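Section 3: Setting Up Your Zidosel Family Planner

Before you start

By now the Zidosel should be on the wall, level or close to it, with the charging cable running somewhere the dog can't reach. If it's still in the box, go back to Section 2. The box has been known to sit in a hallway for a whole season, and the planner keeps perfectly well in there, but it can't remind you of anything.

You will need:
The planner and its stylus
The Woltus account card from the lid of the box
Your home Wi-Fi password, or the member of the family who knows it
Whatever you use now: the paper calendar, the school newsletter, the back of the gas bill

Set aside an evening. The quick-start leaflet says ten minutes, and the leaflet was written by someone with no children and one hobby.

3.1 First power-on

1. Hold the side button until the Woltus logo appears. Let go.
2. Choose your language and time zone.
3. Choose your Wi-Fi network and type the password. Capital letters count.
4. Enter the code from the account card. The letter O is never used in these codes, so anything round is a zero.
5. Wait for the update to finish. The bar will stop at 80 percent and stay there for a while. Leave it alone.

Caution: Do not unplug the planner during the update. If the power fails, plug it back in and hold the side button until the screen flashes twice. It will start over from the beginning, and so will you.

3.2 Adding people

Everyone who lives in the house gets a color and a column. The screen shows up to six columns side by side. After that the planner begins to scroll, and people in the last column tend to be forgotten at swim practice.

1. Touch People, then Add.
2. Type a name and choose a color. Each color can be used once. Let the children choose first if you value your evening.
3. Set the role to Adult, Child or Guest.
4. Touch Save, and repeat for the next person.

Note: Adults can change anything. Children can check off chores and add requests, and requests stay gray until an adult approves them. "Horse" is a valid request as far as the planner is concerned.

3.3 Guests who stay a while

The Guest role is meant for visiting relatives. A guest gets a half-width column, which appears on the arrival date and folds itself away on the departure date.

1. Add the person as in 3.2 and set the role to Guest.
2. Enter the arrival and departure dates.
3. Turn on Shared Meals if the guest will be eating with you. Meal counts in the grocery list will go up to match.
4. Turn on Quiet Hours if the guest naps. Alarms on the planner will show as a blinking border until the nap is over.

If the departure date is left blank, the planner assumes the guest lives with you now. You can add a date later under People, Edit, though we suggest doing this while the guest is out of the kitchen.

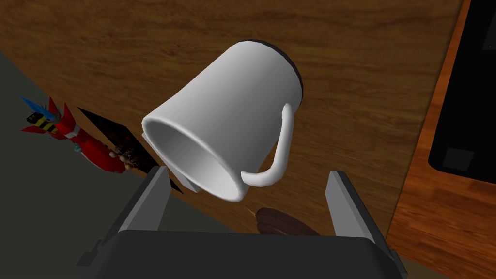 Figure 3-2. White mug, tilted.

3.4 Moving your old calendar across

There are two ways to do this. The first is faster. The second works.

From a phone or computer calendar:
1. Touch Import, then choose the calendar you want.
2. Pick a starting date. Today is usually plenty.
3. Look over the list of matches and touch Accept.

The planner holds 1,162 entries at a time. Recurring entries count once, so a piano lesson that goes on until the child leaves home uses no more space than one dental appointment. If you get the message "Calendar full," remove old entries under Tidy, Before Date. You will not miss them.

From paper:
1. Stand in front of the planner with the paper calendar.
2. Touch a day, write the entry with the stylus, and touch the person's color.
3. Check that the planner has read your handwriting correctly. It is good with print, fair with cursive, and helpless with anything written during a phone call.
4. Continue until October, or until you lose heart.

Note: Keep the paper calendar up for the first month. Some households never take it down, and the two seem to get along.

3.5 Reminders

Every entry starts out with one reminder, an hour ahead. To change this:

1. Touch and hold the entry.
2. Touch the bell.
3. Add up to three reminders. The sound can be Chime, Knock or Insist.
4. Touch Save.

Use Insist sparingly. It repeats each minute until someone walks over and touches the screen, and it does not care that you are in the shower.

3.6 The Someday list

The right-hand tab holds things with no date: the closet, the photo albums, the scrapbook from the trip before last. It has room for 450 items. To give one a date, drag it onto a day. To put it off, drag it back. The planner keeps track of how many times this has happened and shows the number in small type. You can hide the number under Settings, Display, Mercy.

If something goes wrong

Screen is blank: Check the cable, then the outlet, then whether somebody needed the outlet for the slow cooker.

Entries show up on the wrong day: Check the time zone (3.1, step 2).

Two people have vanished: They have been set to Guest and have reached their departure date. Change the role to Adult.

Planner shows error 700: The account code was entered with a letter O. See 3.1, step 4.

The Brokon wall bracket and the Namboodiri stylus tips are sold separately and have their own sheets. For the weekly meal plan, continue to Section 4.

Section 3 last revised 19 Dec 2020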